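Handout 8: Daily care of the two-arm table cell
Revised August 5, 2019, by Xiuying Long

Before the arms get power, wipe the tabletop with a cloth and look along both forearms for loose screws. A cable that loops above the wrist must be able to move freely when the joint turns. Then put out the practice set: a mug, a plate and the small pumpkins. Start with a slow grasp on the left side and keep the right hand open.

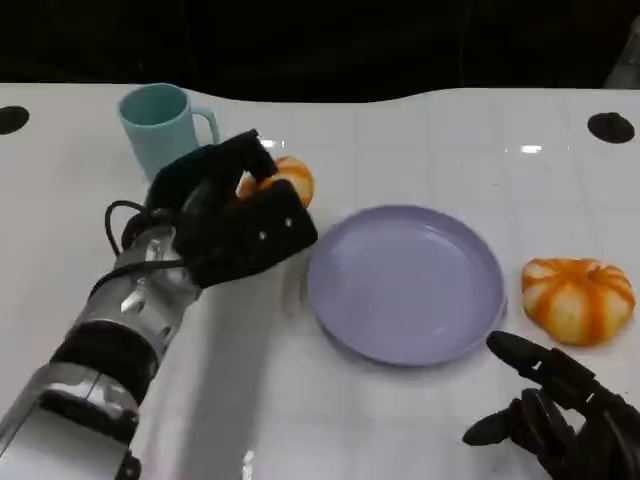
How often should the finger screws be checked?
Check them every 200 grasps, and also after any collision. Write the result in the Salanard log.

For the gripper, use the wrist camera view. It shows the screws on the upper finger and the pads on the lower one at close range. If a pad is worn, stop the cell and replace it before the next grasp.
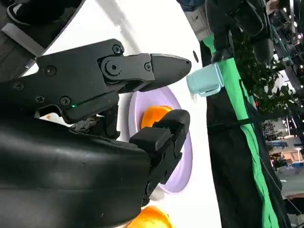

Nilsuwan Technical College | Department of Automation | Maintenance Group

Do not pull on wiring near the wrist. If it looks damaged, press stop and call Etenesh Mekonnen. Spare pads are in drawer 11.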